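课程:食品陈列与小型供餐
第 4 讲讲义:小桌面上的食品与饮料
授课:Krešimir Perić
地点:Zein 教学楼一层实训室

上一讲讲的是冷柜和货架,这一讲换成一张普通桌子。小型会议茶歇、校内活动的领取点、旅馆早餐角,用的大多是这种条件:没有固定隔板,没有价签槽,东西种类少,包装高矮差别大。下面的内容请和第 3 讲的“视线高度”一节对照着看。

## 一、先分区,再摆放

拿到物品后先不要上桌,按处理方式分成三类:

- **散放的食品**:鸡蛋、水果、小面包。需要碗或盘来限定位置。
- **敞口的食品**:杯装爆米花、坚果。容易洒,也容易吸潮。
- **密封的饮料**:盒装奶、小瓶饮料、瓶装水。可以上架,也可以直接放在桌面。

课上的示范组合是鸡蛋、爆米花、牛奶、几种瓶装饮料,外加一个绿色长方形托盘、一个白色小碗和一个透明阶梯架。鸡蛋放碗,碗放托盘;爆米花用白色杯子装。 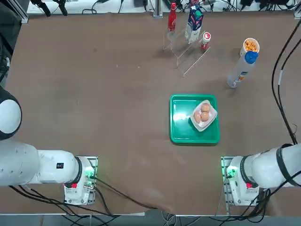 托盘的作用是给碗划一个范围。碗要移动时,连托盘一起端,手不用碰到碗沿。托盘边缘要有凸起,碗滑动时能挡住。碗不必放在托盘正中,留出的一侧可以放夹子、蛋壳碟或者餐巾。

鸡蛋一碗放几个,看碗的大小。只铺一层,蛋与蛋可以挨着,不要叠。有裂纹的先挑出来。生蛋和熟蛋不得放在同一个碗里,熟蛋要在碗旁立牌说明。

## 二、阶梯架的使用

透明阶梯架的好处是不抢颜色,后排的包装也能露出来。缺点有两个:一是指纹明显,上架前用干布擦一遍;二是边缘在灯光下反光,摆之前先站到取用者的位置看一眼,反光太强就把架子转一个小角度。

上架时注意:

1. 先放最重的。整盒牛奶重心高,底面要完全落在台阶上,悬空一点都不行。
2. 小瓶放在大盒旁边时,中间留一指宽,取一件时不碰另一件。
3. 品名朝外。纸盒正面印刷多,转错一面就只剩配料表,取用的人还得拿起来看。
4. 同色包装不要全部挤在一起。红色小瓶之间隔一个蓝白色纸盒,比较容易分辨。
5. 架子上的东西倒了,先扶稳再查瓶盖,最后看台阶上有没有液体。

奶类的冷藏要求不因为上架而改变。室温陈列的时间按实训室墙上的表执行,到时间就撤回冷柜。April 的那次练习里有两组忘了记上桌时间,牛奶只能全部按废弃处理,记录表上要写明。

## 三、敞口食品和水

爆米花装到杯口很好看,但是拿起来容易掉。自取的杯子装到杯口以下一指,只作展示的可以装满。带调味粉的爆米花会把颜色沾到手上,旁边要有纸巾。

瓶装水一般不占架子,放在桌面上,靠近食品一侧。透明瓶子在桌上不显眼,容易被袖子带倒,所以和敞口杯之间要留够距离。瓶盖颜色鲜的,盖子朝向取用者一侧,远处也能找到。

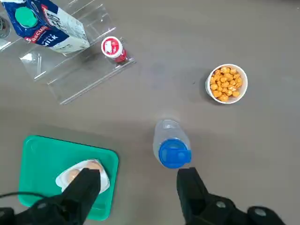 桌面不要铺满。取用者需要放手、放杯子的地方,通常留出三分之一到一半。惯用右手的人多,空位留在哪一侧要结合入口方向决定,不能只按习惯来。

## 四、采购与数量

本学期实训材料费为 3,825 元,按 34 名学生分摊。阶梯架和托盘属于重复使用的器具,由 Oltach 仓库借出,借用单上写组号。食品当天领,未开封的饮料课后退回。纸杯不回收。

## 五、课堂练习

每组 4 人,时间到课间为止。

- 画一张俯视草图,标出托盘、架子、敞口杯和空位。
- 按草图摆放一次,然后换另一组的同学来取三样东西,记录碰到或碰倒的物品。
- 根据记录改一次位置,只许移动两件。
- 草图和记录表一并交到讲台,两张订在一起。

评分看取用是否顺手,品名是否可读,桌面是否留有余地。造型不计分。

下一讲讲标签和过敏原提示,请带一个自己家里的空牛奶盒或饮料盒,洗净压平。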